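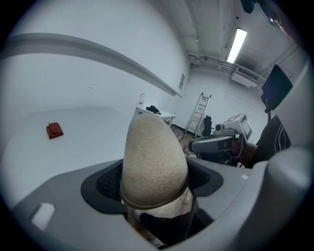 A fuzzy, speckled surface next to smooth gray plastic.

What Is Texture?

Texture is the way the surface of something feels. A brick is rough. A window is smooth. Wool can be soft or scratchy, depending on the wool.

You feel texture with your skin. Under the surface of your skin are tiny nerve endings that notice pressing, stretching and shaking. When you slide a finger over sandpaper, the bumps make your skin shake a little. The nerve endings send signals to your brain, and your brain tells you "rough."

Your fingertips are very good at this job. The skin on your back is not. Ask a friend to touch your back with 3 fingers held close together, and you may think it was only one. 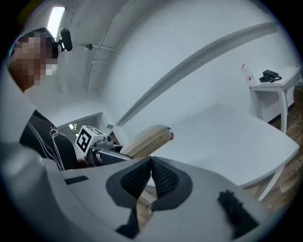 Mesh has a texture you can see as well as feel.

Your eyes help too. Light bounces off a smooth surface evenly, so it often looks shiny. A rough surface scatters light and has little shadows in its dips. You can often guess how something feels before you touch it — but you can guess wrong.

Texture also changes how easily things slide. Rubber boots have deep grooves to grip wet ground. A playground slide is smooth so you can go down it fast.
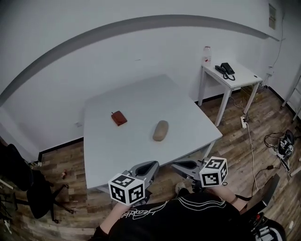 A leather wallet and a potato on a white table.

Plants and animals have textures of their own. Potato skin can be smooth or rough. Leather is made from animal skin, and it often keeps a fine grain of tiny lines.

Try it: put 6 things from your kitchen in a bag. Close your eyes, reach in and say one texture word for each. Words to use: bumpy, silky, gritty, waxy, ridged, furry.

More for young readers
Why Is the Sky Dark at Night?
How Does Soap Work?
A Walk Along the Lesville Canal
What Do Worms Eat?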